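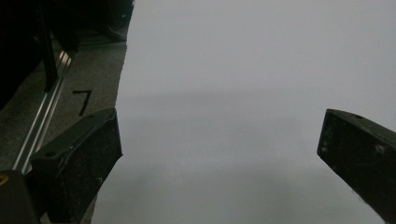 Anika Obi preguntaba, al terminar la clase pasada, por qué una balda que aguanta de sobra los libros el primer día acaba inclinada unos meses después, si el tornillo sigue siendo el mismo y la pared también. ¡Pregunta estupenda! Contestarla bien nos ocupa casi toda esta sesión, así que vamos a ella antes de tocar el taladro.

SESIÓN 2. Baldas, tacos y paredes

1. Las dos fuerzas de una balda

Cuando colgamos un cuadro plano, casi todo el peso tira hacia abajo, pegado a la pared. Eso se llama cortante (o cizalladura) y los tornillos lo llevan muy bien. Una balda sobresale, y ahí cambia la cosa: el peso está lejos de la pared y hace palanca. El soporte quiere girar, la parte baja empuja contra el yeso y la parte alta intenta arrancar el tornillo. A esa segunda fuerza la llamamos extracción, y es la que provoca la mayoría de los disgustos.

Cuenta rápida de pizarra. Balda de 80 cm de largo y 20 cm de fondo, carga repartida. El peso se puede imaginar concentrado a mitad del fondo, o sea, a diez centímetros de la pared. Si el soporte tiene los tornillos superiores a diez centímetros de su punto de apoyo inferior, la fuerza que tira de ellos hacia fuera es igual al peso. Si el soporte mide la mitad de alto, esa fuerza se dobla. Con el mismo peso y la misma balda. A mí esta cuenta me sigue pareciendo preciosa, porque explica de un plumazo por qué las escuadras altas son tan agradecidas.

Apuntad la fórmula, que sale en la hoja de prácticas:

tracción arriba = peso x (distancia del peso a la pared) / (altura entre tornillo superior y apoyo)

Es una simplificación. Se reparte luego entre los tornillos de arriba de todas las escuadras, y no siempre a partes iguales: si cargáis los diccionarios en un extremo, la escuadra de ese lado trabaja mucho más que la otra.

Volviendo a lo de Anika: la tracción es constante, día y noche, y los materiales blandos ceden despacio. El taco de plástico se deforma un poco, el yeso de alrededor se desmenuza un poco, la propia balda se comba. Sumad los golpecitos de poner y quitar cosas y ya tenéis la inclinación. Lo llamaremos fluencia cuando hablemos del taco y flecha cuando hablemos del tablero.

2. Conocer la pared

Golpead con los nudillos en varios puntos y escuchad. Sonido lleno y seco: ladrillo macizo u hormigón. Sonido algo hueco pero duro: ladrillo hueco, el clásico del tabique interior. Sonido de tambor: placa de yeso laminado, y si al desplazaros de lado el sonido se cierra, probablemente estáis encima de un montante.

El polvo de la broca confirma lo que dijo el oído. Rojizo, ladrillo. Gris y fino, hormigón o mortero. Blanco y suave, yeso; pero ojo, que casi todas las paredes empiezan en blanco por el enlucido y hay que esperar a ver qué sale detrás.

Antes de perforar se pasa siempre el detector. En el aula usamos el Marnatska; conviene calibrarlo sobre una zona despejada y hacer la pasada en los dos sentidos. Nada de agujeros en la vertical u horizontal de un enchufe, un interruptor o un grifo, aunque el aparato no pite.

3. Qué taco para qué pared

Hormigón y ladrillo macizo: taco de expansión de nailon. Funciona por rozamiento, el tornillo lo abre y aprieta contra el agujero. Por eso un agujero demasiado ancho lo estropea todo.

Ladrillo hueco: taco largo que se anude o se pliegue por detrás. El de expansión corto aprieta contra un tabiquillo muy fino y lo rompe. Se taladra sin percusión, y el agujero queda muchísimo más limpio (¡haced la prueba en el bloque del fondo, la diferencia se ve enseguida!).

Placa de yeso: paraguas metálico o basculante para baldas. El autorroscante va bien para cosas planas y ligeras. Si podéis atornillar al montante, hacedlo y olvidaos del resto de la sección; en montante metálico, con tornillo apropiado para chapa.

Los surtidos Kulov que hay en los cajones traen mezclados los tres tipos. Separadlos antes de empezar.

Sobre la carga impresa en la caja: suele corresponder a un material concreto y en buen estado. Leed siempre la letra pequeña y quedaos bien por debajo.

4. La balda también cuenta

La flecha crece muy deprisa con la distancia entre apoyos. Con carga repartida, doblar la luz multiplica la flecha por dieciséis si la carga por metro se mantiene. En cambio, doblar el grosor del tablero la divide entre ocho. De ahí salen un par de trucos baratísimos: meter las escuadras un poco hacia dentro, dejando vuelo en los extremos, y encolar un listón de canto bajo el borde delantero.

Apolline Renaud propuso en clase colocar las escuadras a una quinta parte del largo desde cada punta. Buena regla para empezar. En la balda de ejemplo caen a dieciséis centímetros de cada extremo.

5. Orden de trabajo

- Marcar la altura de la primera escuadra y presentar la pieza.
- Pasar el detector por toda la franja.
- Taladrar solo el agujero superior de esa escuadra, poner el taco y atornillar sin apretar del todo.
- Aplomar con el nivel, marcar los demás agujeros.
- Llevar la línea con el nivel largo hasta la segunda escuadra. No medir desde el suelo ni desde el techo, casi ninguno está a nivel.
- Aspirar el polvo de dentro de los agujeros.
- Apretar a mano el último tramo.

Con el soporte oculto Zulgate el orden cambia: las varillas no perdonan, hay que usar plantilla y taladrar perfectamente perpendicular. Lo dejamos para la sesión siguiente.

6. Para practicar en casa

a) Repetid la cuenta del apartado 1 con una balda de 30 cm de fondo y las mismas escuadras. ¿Cuánto sube la tracción?
b) Golpead tres tabiques de vuestra casa y anotad qué creéis que hay dentro.
c) Buscad una balda combada y pensad qué habríais cambiado primero, el tablero o los apoyos. Me encantará leer las respuestas, que en abril salieron discusiones buenísimas con este ejercicio.

Lectura: ficha 2821 del cuaderno de taller, apartados de anclaje y de tableros.

Última actualización: 17 de agosto de 2022

Taller Courtois, cursos de bricolaje doméstico | Contacto | © Taller Courtois | Volver arriba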